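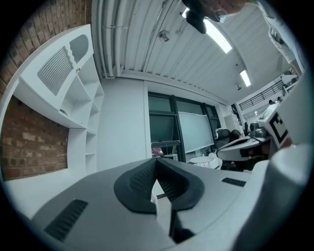

From: Ferenc Kun
To: Mekville Allotments list
Date: Tuesday, March 24, 2026
Subject: Re: Water butts on the lower plots

Previous message | Next message | Thread | List home

> Does anyone know if the lower tap is going back on before Easter?
> I have 15 trays of leeks to plant out and carrying cans from the
> top gate is slow work. Also, is the old Dorex pump worth repairing?

The lower tap stays off for now. The stopcock has seized and the plumber can't come for another 10 days. Please don't force it - the pipe behind it is old lead and we had a split there in September.

On the pump, I'd leave it. I had a quote from Kesik for a new diaphragm and fitting, and it came to more than half the price of a replacement. The meter by the gate read 3,370 when I looked, so we are well under last year's use and there is money left in the water budget.

Six of the blue butts behind the shed are free to anyone on the lower plots. Two need new taps. Take one, put your plot number on it and stand it on slabs, as the ground is soft down there.

Leeks will keep in their trays for a good while if you trim the tops.

Ferenc
Plot 6

Recent messages on this list
- Belay netting, part roll going spare
- Bonfire dates
- Seed potatoes, last call

Contact the list owner | Back to top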